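One Box on the Bed: A Small-Things Gallery

I should say at the start that I don't believe in boxes. I have read the Kodetti guide to bedroom tidying, all 58 pages of it, and its answer to almost every problem is to put a box on the bed and fill it. Got hair ties on the desk? Box. A pin from some event you can't remember? Same box. My own experience is that a box is where small things go to be forgotten, and that in December you open it looking for batteries and find everything except batteries.

Maja Bednarek, who runs our reader pages, thought this was unfair and asked me to look at the method in an ordinary bedroom in Eltthorpe before complaining any further. So I did. I have complained further anyway, but I tried to be accurate.

The idea, for anyone who has been spared it, is that you gather the loose stuff from one room, spread it out on the bed, and sort it straight into a single open box. No piles for later. The bed is supposed to keep you honest, as you can't go to sleep until it's clear. Dorian Joly, who swears by the method, says he did his whole apartment this way. I've seen his apartment. I would call it an opinion.
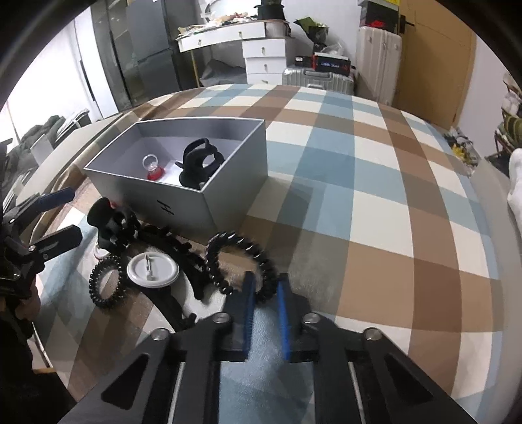

The dome ornament has a place in the box. The hair ties, the badge and the black tangle are still on the bedspread.

The tangle is my first objection. Any system works on a glass dome with a red base. It's one object, it has a flat bottom, and it stays where you put it. Cable and strap material is another matter, and the guide gives it one sentence: "group like with like." Fine, but like what? A spiral hair tie and a coiled cable look a lot alike from across a room, and you don't want them living together. I'd give the hair ties their own small cup and keep it near a mirror, and I'd put a twist tie on every cable before it went anywhere near a box.

Pin badges are worse. This one is lying face down with the metal on top, the way badges always seem to land on my bed too. The guide says nothing about pins. I'd fasten a badge to a scrap of felt or the strap of a bag before sorting anything else, and I'd certainly do it before sitting down.

Then there's the rest of the room, which the method politely ignores. Look past the bed and you find the white drawers with a crowded top, papers and odds and ends and a plant all sharing the surface, and a silver suitcase doing duty as a side table. Ha-neul Seo wrote in after my last column to say that a suitcase is a perfectly good side table until you have to travel. I agree with her completely, and mine currently has a lamp on it.

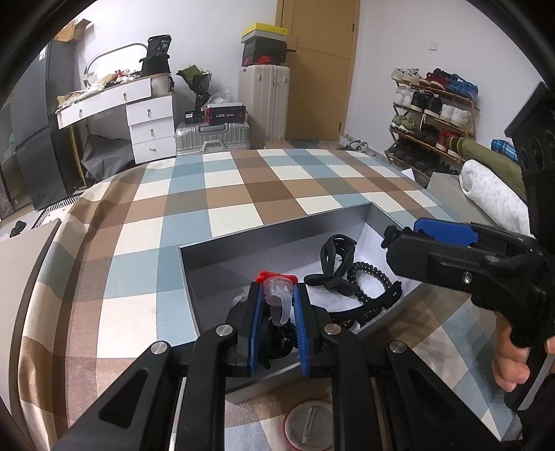
White paper in the bottom of the box, a black coiled cable on top of it, and a round lid with a red rim on the blanket.

I'll give them the paper lining. It costs nothing, dark things show up against it, and you can lift it out when it gets dusty. Boros sells a fitted liner for this sort of job, and I can't see what it does that a plain sheet doesn't.

The lid I'm less sure about. Lids without their containers are a known problem in my house, and my rule is that a lid gets one day to find its other half. Emiliano Medina keeps all of his in a drawer and says they turn up eventually. He didn't say how many have.

The shoes seem to have done better than anything else. The rack along the wall is full, and a pair of sneakers is over by the door, where I'd want them. A rack works because you can see all of it at once, and I'd take one over a box every time.

Next month's gallery is kitchen drawers, from Irkton. Send your small-things photos to Maja at the usual address.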